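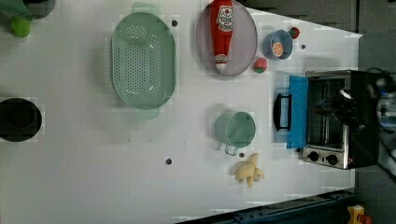

Akia过家家厨房，做的就是小孩子手里那一套锅碗瓢盆的生意。我开这家店之前，在Torkton一家卖厨具的铺子里站了好几年柜台，卖的是大人用的锅。那时候总有小朋友跟着来，大人在前面挑汤锅，小的就蹲在货架底下把量勺一个一个套起来，套完了再拆，拆完了再套，叫都叫不走。我看多了就手痒，心想干脆给他们开一间吧！于是就有了现在这个地方：有得玩，有得借，也有得买。店里的家伙我自己都喜欢得很，比如那只薄荷绿的椭圆沥水篮，底下一排排小圆孔，两头各有一只把手，还有旁边灰紫色的椭圆盘子，上面横躺着一瓶番茄酱（红瓶子白盖子，孩子们叫它“酱酱”，我们大人现在也跟着这么叫了）。剥了皮的香蕉、草莓、蓝色小碗里的一片橙子，都是常年在岗的老员工。

我们在哪儿，有多大

店在Torkton的Seneviratne街上，从街口的面包房往里走，看见一扇刷成深绿色的木门就到了。里面一共92平方米，前半间是玩的地方，后半间是货架和一张修理台，再往里是洗东西的水池。刚租下来的时候，朋友都说这形状太别扭，前宽后窄像一只袜子。我倒觉得挺好，窄的那一头正好放架子，宽的那一头孩子可以坐地上。

门口有两级台阶，推婴儿车来的请按右手边的门铃，我出来搭把手。车可以停在进门左边，别停在水池那边，那里地上容易有水。

怎么开起来的

一开始根本没有店，只有我家客厅里的两个收纳箱。我把女儿玩剩下的过家家玩具洗干净，配上几件新买的，借给同一栋楼的邻居，两个星期一换。一箱是“早餐”，一箱是“煮汤”，就这么简单。后来箱子变成了五个，又变成了一整面墙，家里吃饭的桌子都让出去了，全家端着碗坐沙发上吃（这样的日子过了大半年，家里人脾气是真好）。

再后来Hallthorpe那边有一家木工作坊关门清仓，我去拉了一车矮架子和小凳子回来，高度全是给小朋友用的，没有地方摆，只好去找铺面。现在你在店里看见的矮架子多半就是那一车里的，有几个角磨圆了，有一个抽屉怎么修都有点歪，我索性拿它放抹布。

2019年7月1日，我们正式开门。那天我准备了一大壶柠檬水，结果天太热，不到中午就见底了，下午来的人喝的是自来水，对不起大家！

现在登记在册、固定来借箱子的有233个家庭，有从孩子会坐开始就来的，也有家里老大玩完轮到老二的。还有一对退休的夫妻，箱子借回去是等孙辈周末上门用的，他们还的箱子永远最整齐，叠得比我还好。

我们有些什么

如果把每一颗豌豆都算上，架子上的小玩意儿大概有400件。我按做饭的顺序来放，先是吃的，再是装的，再是煮的，最后是收拾用的。

吃的这一类最热闹。水果、蔬菜、面包、酱料瓶，都放在孩子一伸手就够得着的那一层。我挑吃的有个毛病，喜欢挑“有动作”的。比方说香蕉，我就偏爱剥开了皮的那种，皮耷拉下来，孩子拿到手里自然就知道下一步该干什么。橙子我也爱要切成片的，一片放进碗里就是一道菜，好上桌！草莓呢，纯粹是因为好看，红的身子绿的叶子，小小一个，总有人攥在手心里不肯放下，走到门口了才发现还攥着。（攥走了也没关系，下次带回来就好，我们每个月都能收回来几颗“出差”的草莓。）

装的这一类，我喜欢颜色淡一点的。薄荷绿、灰紫、浅浅的蓝，摆在白桌面上看着舒服，菜放上去颜色也跳得出来。杯子一定要带把手。我试过不带把手的，小手抓不牢，一杯“茶”端到客人面前早就翻了两回。沥水篮是我们这里最抢手的，有人拿它洗菜，有人拿它当帽子，有人扣在地上说是乌龟，还有个小朋友拿它对着窗户看光点，看了整整一上午。

煮的这一类就是大件了。黑色的圆锅、小烤箱、几样炉子。烤箱我要多说两句，它在我们店里的地位非常高，几乎每个孩子进门都先往那里去。门能开，旋钮在前面，里面有架子，对他们来说这就齐全了，什么都能往里送：面包、香蕉、袜子、别人的帽子。我自己最喜欢那道蓝色的门，配着黑把手，银色的身子，有点像我外婆家从前那台的样子，虽然外婆家那台的门早就关不严了，要拿一把木勺顶着。

收拾用的这一类，有抹布、小刷子、小盆和晾碗的架子。来之前很多家长觉得孩子肯定不碰这些，可是每次数抹布的时候总是少的，都在他们手里呢，擦桌子擦得可起劲了。

来玩一场是什么样子

一场是一个半小时，最多七个孩子，大人要陪着。我试过多收几个，场面就变成了抢锅，谁也没吃上饭。

进门先洗手、换袜子，衣服挂在矮钩上。桌子我会提前摆好，摆得散散的，我不爱把东西码成一排一排，盘子里搁个酱瓶，碗里放一片水果，杯子放在顺手的地方，就像有人做饭做到一半走开了一会儿。孩子一看就接得上。要是摆得太齐，他们反倒站在旁边不敢动，像进了商店。

前半个小时我基本不说话，也请家长忍一忍，别急着教。香蕉放进烤箱就放进烤箱，酱倒在草莓上就倒在草莓上。我见过的最受欢迎的一道菜叫“热热的汤里面有一只鞋”，大家都喝了，都说好喝。中间会有一段点菜的时间，大人坐下来当客人，我给每人发一张小纸片当菜单，上面什么都没写，请厨师自己画。这个环节笑得最多，也最考验大人的演技！

最后二十分钟是收拾。我们叫它“打烊”，挂个小牌子，灯关掉一盏，水果回水果篮，锅回锅架。架子上贴着每样东西的轮廓，不认字也放得回去。打烊跟做饭一样好玩，有些孩子是专门等着这一段来的。

年纪方面，一岁半到六岁都合适。大一点的也欢迎，他们通常会自己升任经理，开始给弟弟妹妹排班。

借箱子回家

一箱的内容是固定的，箱盖里面贴着清单。现在能借的有早餐箱、煮汤箱、烤箱箱（名字有点绕口，改了几次都没改成）、水果摊箱和下午茶箱。借期两个星期，可以续一次，后面没有人排队的话再续也行，跟我说一声就好。

还的时候请对一遍清单。少了一两样别紧张，写张条子放进去，找到了再送来。弄坏了也请放回箱子里，别扔，断掉的把手、掉漆的番茄我都收。掉进沙发缝里的请务必去掏一掏，十有八九在那里。

大件要预约，小烤箱尤其紧俏，想借去过生日的请早一点讲，我在墙上的月历给你写上。九月通常最忙，幼儿园刚开学，家家都想在下午找点事做。

我怎么挑，怎么修

这一段是写给跟我一样爱操心的人看的。

进货之前我会把样品拿来店里放几天，自己先摆弄。首先看把手。把手是孩子跟一件东西打交道的第一个地方，太扁的抠不进手指，太靠近面板的会夹手，边缘毛糙的直接退掉。我喜欢弯弯的、往外拱出来一些的那种，黑色配浅蓝的面板，老远就认得出来该从哪里拉。两头怎么固定的也要看，凑近了看，歪着头看，从侧面看，有没有松动，有没有缝，会不会藏脏东西。跟我去挑过货的朋友说我看一个把手的工夫，她已经逛完一层楼了。

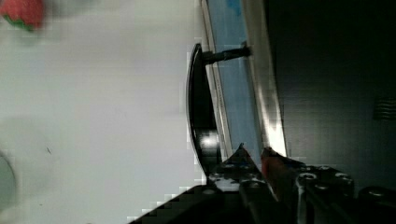
清洁的事

每一场结束之后，玩过的东西都要过一遍。能下水的下水，用温水加一点点洗碗液，冲干净了摊在晾架上。有孔的东西要多花点时间，沥水篮的小孔我拿软毛牙刷一排一排刷过去，刷着刷着心里还挺安静的。不能下水的用湿布擦，再用干布擦。旋钮四周、门和边条接缝的地方最容易积灰，棉签蘸水转一圈就出来了。

桌面也一样。白桌面的好处是什么都看得见，一粒饼干屑都逃不过去，坏处嘛，也是一粒饼干屑都逃不过去。所以零食请在门口的长凳上吃完再进来，水可以带进来，带盖的就行。

咬过的东西请放进水池边那只黄色的小盆里，我单独洗。小小孩爱咬，这很正常，您不用不好意思，直接递给我就行。

修理台

后半间那张台子是我最爱待的地方。拧螺丝、换把手、补漆、给布做的菜叶子缝线，都在上面弄。每个月第一个周末下午，修理台对外开放，您家里有坏掉的过家家玩具可以拿来，我们一起看看能不能救。不收钱，换了零件的话收个零件钱。带电的我不会修，拿来了我也只能跟您一起对着它叹气。

有些东西实在救不回来，就会转行。没了盖子的茶壶现在插着笔，裂了的小盘子垫在花盆底下，一只断了柄的小平底锅挂在门上当门铃，用木勺敲，声音还不错。

幼儿园和别的地方

附近几家幼儿园会整套借去用，一借一个学期，东西由我来配。老师可以先跟我聊聊班里有多少孩子、场地多大、喜欢安静一点还是热闹一点。我一般建议先少拿几样，玩熟了再添。一口气全摆出来，孩子的眼睛忙不过来，最后满地都是，谁也没好好玩。

Hallthorpe图书馆的儿童角也放着我们一个水果摊，就在绘本架旁边，欢迎去逛。那边的草莓消失得比店里还快，我每次去都要带几颗新的补上。

常有人问我的几件事

需要提前预约吗？玩的场次要，光是来借箱子或者看看就不用，门开着就可以进来。

下雨天开不开？开，而且下雨天人最多，想来的请早点占位子。

可以办生日会吗？可以，包一整场，蛋糕请自己带，我负责布置桌子和事后拖地。请别带彩纸屑，求求了，上次的我到现在还在烤箱里往外掏。

旧玩具收不收？收，先拍张照片发给我看看。最缺的是杯子和小碗，永远缺。水果反而够了，特别是玉米，不知道为什么大家家里都有那么多玉米。

我家孩子只喜欢车，会不会没兴趣？带他来试试。上个月就有一位把锅全部排成一列，开了一下午的火车，香蕉是司机，玩得不肯回家。

怎么找到我

店里有一部座机，接起来可能会听见背景里有人在喊“汤好了”，请您多担待，大声一点讲就行。发邮件也可以，我一般晚上收拾完了才回。最好还是直接过来坐坐，水壶里总有热茶，真的那种，大人喝的。孩子给您端来的那杯也请一并喝了，记得说一声好喝。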